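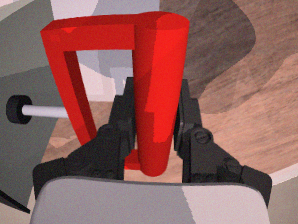
Recording mug demos by remote control in the simulator

Every few months somebody tells me that teaching a robot by demonstration is easy. You pick up a controller, do the task a few times, and the robot learns it. I have been recording demos long enough to doubt most of that sentence. The recording part is easy. Getting recordings that are worth training on takes patience and a willingness to throw your own work away.

This page covers one task, grasping a mug with a two-finger gripper and lifting it clear of the table, done in simulation with a hand controller. We use Gandura to run the scene and Datgate to store the episodes. If you use something else, the buttons will differ and the problems won't.

Before you start

Set the camera views first. You want one fixed view of the table and one view from the wrist. People like to judge the grasp from the fixed view because it looks tidy. Use the wrist view. A mug that seems centered between the fingers from across the table can be well off to one side.

Set the controller scale to 0.5 or lower. The default in Gandura maps your hand to the robot one to one, and the demo video makes this look wonderful. Try it for five minutes and watch what your own small tremors do to the arm.

Check the contact settings. Soft contacts let the fingers sink into the mug a little, so a bad grip holds anyway. I don't trust any success rate from a scene where I haven't seen a poor grasp fail. Close the fingers on the rim at a bad angle and lift. If the mug comes up, fix the scene before recording anything.

Recording one episode

1. Reset the scene and let everything settle. Don't start the recording while the mug is still rocking.

2. Start recording, then move. There will be a short still stretch at the beginning. Keep it under a second, or trim it later. A policy trained on a lot of waiting learns to wait.

3. Bring the gripper over the table with the fingers open. Go straight there. Wandering about while you make up your mind gets recorded along with everything else.

4. Line up with the body of the mug, turning the wrist so the handle sticks out to one side and neither finger will close across it. Decide on this before you record. If half your demos take the body and half take the handle, you are teaching two tasks and labeling them as one.

5. Lower until the finger pads are level with the part you want to hold, then stop. Our mug gets narrower toward the bottom, so a low grasp and a high grasp behave differently.

6. Close in one motion. If you squeeze, open and squeeze again, mark the episode as a retry. Karla Olvera keeps her retries, on the theory that they teach recovery. I delete mine. We have argued about this since June and neither of us has numbers I would call convincing.

7. Lift slowly and hold for two seconds. A mug that slips out late still counts as a failure, whatever the automatic success check says.

8. Stop, save, and write down the outcome while you remember it.

How many do you need?

The guide we started from said 40. We recorded 40 and got a policy that worked nicely as long as the mug was placed where I tend to place mugs. Our current set has 369 episodes, and that includes plenty I would now drop. I suspect that 100 careful ones with the start position properly varied would do as well, but I haven't run that test, so treat it as a guess.

Let the simulator choose the start positions. People are terrible at being random. Mine were all slightly left of center, with the handle pointing where I found it convenient.

Change operators too, if you can. Hok-lam Chu comes in from higher up than I do and rotates the wrist late. When we trained only on my episodes, the policy had never been anywhere near those poses and froze when we started it there.

Checking the set

Play back every episode at 4 times normal speed. At that speed the bad ones stand out: a pause halfway down, a finger catching the handle, the arm bumping the table. Datgate has an automatic quality score, and I would ignore it. It rewards smooth motion, and I have recorded some very smooth misses.

Then look at the failures separately. Keep them out of the training folder, with a note on each. "Bad grasp" is a useless note. "Left finger touched handle before closing" will help the next person.

What about the real arm?

The Yousafzai group's write-up from Barthorpe says that simulated demos carry over to hardware with little trouble. Maybe theirs do. Their table of results uses one mug and one lighting setup – I would want to see a second mug before planning any work around it. We are still recording in simulation, and I'll add a section here once we have real grasps to compare.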